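The Last Bus to Greltley

So I missed the bus. I want that on the record before my sister tells it her way, because in her version I fell asleep on the bench, and I did not fall asleep on the bench. I was in the bakery across from the bench buying a poppy seed roll, and the bus came early, which it has never once done in my entire life!

The next one was at 9:57. I had my overnight bag, my grandmother's clock wrapped in a beach towel, and a phone with hardly any battery. Narnus isn't a big town. It has the bakery, a bank, a shoe repair place that also does keys, and a hill. I went up the hill.

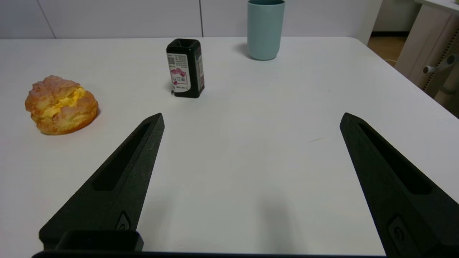 The clock weighed a ton, by the way. It was a Lindholm, the kind with the brass feet, and it had sat in Grandma's hallway in Boltar for as long as I'd been alive. She left it to my sister. She left me the cookie tins (fine, I like the tins), and somehow I was the one hauling the clock across two counties in June in a wool sweater.

Halfway up there was a low stone wall, so I sat down and unwrapped the thing just to make sure it was okay. And it was ticking. Now, that clock had not ticked since I was in second grade. Grandma used to say it was resting. I held it up to my ear like a seashell and a woman walking a very wet dog gave me a wide berth.

"It's a clock," I told her.

"I can see that," she said. Then she stopped and came back. "It's slow, though."

She showed me her watch. The clock was exactly 2 hours behind, and going by the clock I hadn't missed anything. I still had time for another roll.
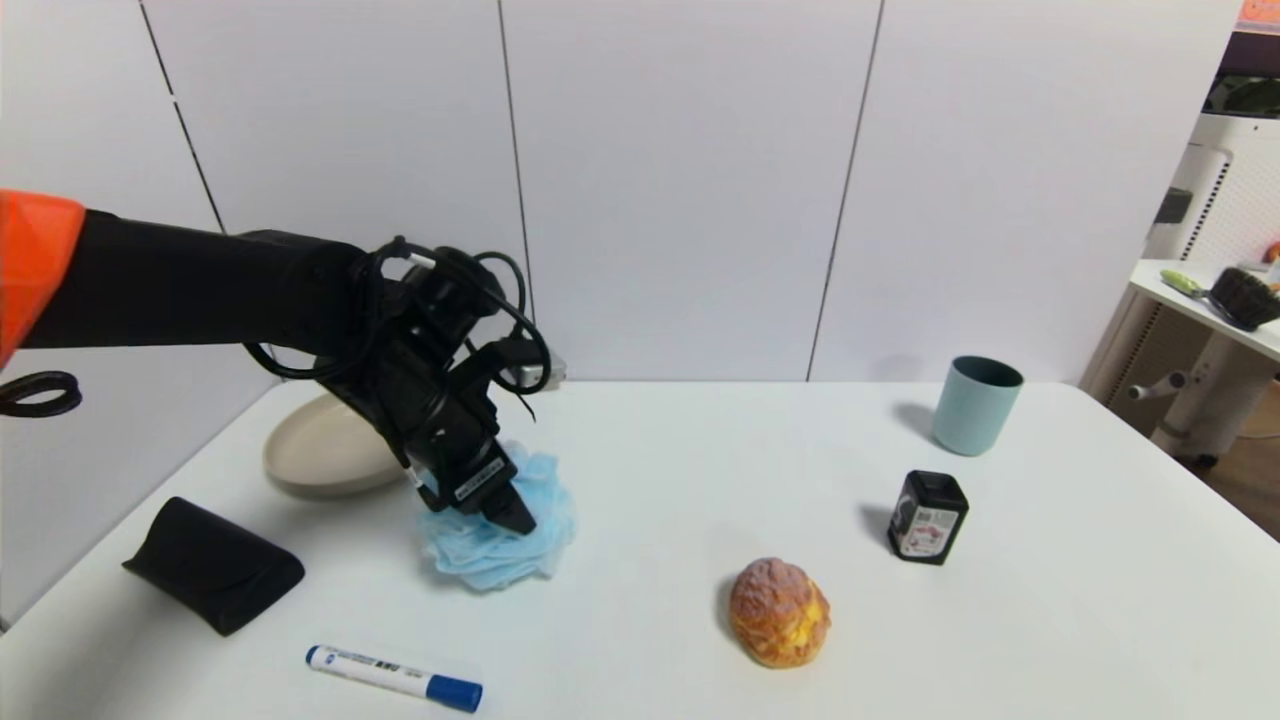 I'd love to say I walked back down and found the early bus waiting with its doors open. I did walk back down, pretty fast, with the towel dragging. There was no bus. There was a kid on the bench eating fries, and he moved over and offered me one, and we listened to the clock until his dad picked him up.

The 9:57 came at 10:10. I put the clock on the seat next to me and the driver made me pay for it, half fare, like a child. Somewhere past the reservoir it quit ticking again. I shook it a little. Nothing.

My sister was waiting at the Greltley stop in her slippers with her coat over her pajamas. She took the clock out of my arms before she even said hi.

"Does it work?" she asked.

"It's resting," I said, and she laughed so hard she had to hand it back to me.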